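# About Ganden

Ganden is a company in Vurkencombe. We pack and sort small goods for shops and schools: craft sets, toy parts, desk items, things which come to us in big cartons and leave in small ones. Our sister site in Petlow does the storage and the trucks. In Vurkencombe we do the handwork, and for some time now part of this handwork is done by robot arms.

We are 63 people in the two places. Many of us came from other countries, also the person who writes this page, so please forgive if a sentence is a little stiff.

## How the work was before

The packing room had long tables and everybody stood at them for the full shift. You took a piece from a drawer, you put it in a bin, you closed the bin, you took the next. In November, when the orders for the holidays come, it was the same movement until evening. People had pain in the wrists and shoulders. Some good colleagues left us for this reason and we were sorry to lose them.

## What the arms do

An arm with a gripper can learn to do small jobs on a table, such as pulling a drawer by its handle or picking up a soft cube and putting it down in another place. Each job is first tried at a practice table with simple objects. Only when the people at this table are satisfied, the job goes to the packing room. Sometimes they are not satisfied for many weeks. Drawers were more difficult than we believed, and handles are still a subject of long discussion at lunch.

The arms are slower than a trained person. We say this to every visitor, because visitors expect the opposite. They are useful to us in the long and even work, where a person gets tired and starts to make mistakes after lunch.

## What changed for the people

Before the first arm was switched on, we made an agreement with the staff. It is on the wall beside the time clock and it has 5 points. The most important is the first: no one loses the job because of an arm. The second is that the hourly pay does not go down when a task moves to a machine.

Eight colleagues from the packing tables now work with the arms. They set up the objects, they show the movement, they stop the arm when something is wrong and they write down what happened. None of them had a technical school before. The training takes four months, it is paid, and it is held during working hours.

Not everything became better. The room is quieter, and some people miss the talk across the tables. A shift with the arms asks for more attention and less muscle, and a few of us are more tired in the head than before. Two colleagues tried the new work and asked to go back to packing by hand. They went back with the same pay. We also changed the breaks, now they are shorter but there are more of them.

## Who decides

The shift leads decide together with the people at the table which task is next for an arm. Pawłowska leads the training and keeps the list of tasks, and anybody can write on this list. A task that people like to do stays with people. Gift wrapping is such a task, it was crossed out from the list the same morning somebody wrote it there.

## Visit us

We receive small groups from schools and from other workplaces, in the afternoon after 2 p.m. Please write to the office in Vurkencombe and say how many persons you are. Closed shoes are necessary. You can speak with the operators directly and ask them also the unpleasant questions.

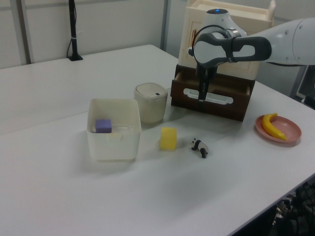 Reynaldo Villanueva: I packed by hand for over 8 years and I was against the arms, I said so in the meeting. Now I train them. My shoulder is better, that is true. But I would like us to write on this page also that the training was too fast in the first group, and that we had to ask twice for more time before we got it. New people should know they can ask.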